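Budgeting for hand-held grippers

A hand-held gripper budget is the list of what a small robotics group pays for, and when, before it can record people doing table work. I wrote my first one for the Nedthorpe lab with Stijn Verschueren, and we got plenty wrong – mostly the small stuff!

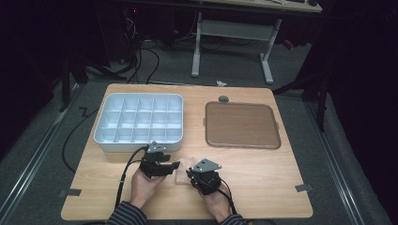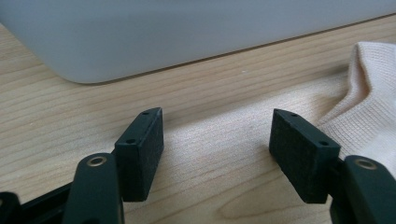
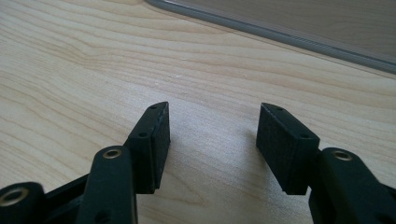
Most first budgets put nearly all the money into the grippers and leave a sliver for upkeep. We had 2000 dollars for the whole bench and wanted to spend it on a Gamage pair in one go (Stijn had the order form open). Pads deserve their own line, and I'd price them before anything else. The black ones in the two close-ups have a textured face and little holes along the narrow top edge, so ask the seller whether you can buy the face alone or have to take the whole block. Bimo quoted us 240 for a year of spares, Trimow wouldn't quote without a service plan.

Cables come next, then trays and other things to handle, which are cheap enough to buy in May with whatever is left over. Lead times vary a lot. Ours ran from three weeks to four months, and the slow item was a bracket.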